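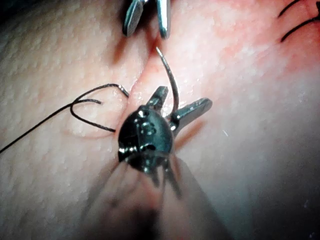 Speaker notes: Wrist and overhead views in learned suturing
Covia seminar, Gendville, Jul 14, 2021

Slide 1. Good morning, and thank you to Covia for the invitation. The talk covers one question from the Mockus project: how much does a learned suturing policy gain from a camera mounted close to the tool? Please hold longer questions until the end.

Slide 2. Data. We recorded 300 demonstrations by teleoperation. Each was cut into 3 phases – needle entry, pull-through and handover. Explain that the phase labels were added by hand and that 11 demonstrations were set aside when the reviewers could not agree on them.

Slide 3. Setup. Two arms work over a tissue pad with a single long incision. The fixed view shows both instruments and the wound between them, but the jaws can hide the point of the needle. Pause here and let the audience look.
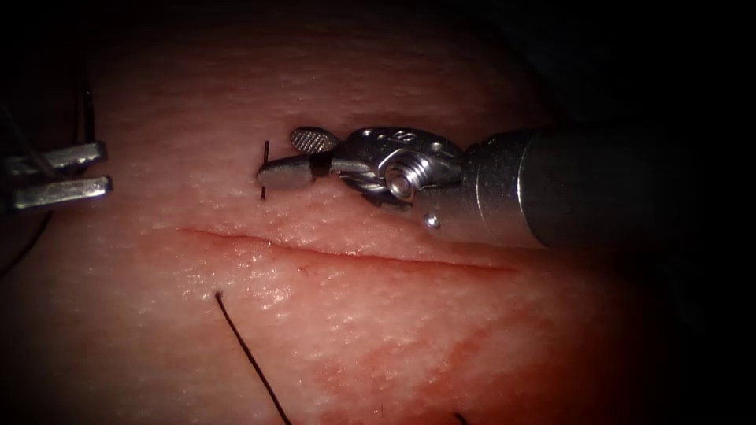
Figure 2. Fixed view of the pad, with the right instrument above the incision and the left gripper tip at the edge.

Slide 4. Method. The policy takes both views and predicts short sequences of motion for each arm. We trained 2 versions on the same data: fixed view only, and fixed view plus wrist view. All other settings were kept the same.

Slide 5. Result. The version with the wrist view missed fewer handovers. Needle entry improved less than we expected. Loose thread remains the main source of error for both versions. State clearly that all trials used pads, and that no claim is made about living tissue.

Slide 6. Next steps. Farex will repeat the trials on its own system in November. The labeling guide is available on request. Skip the backup slides on calibration if time is short, and take questions.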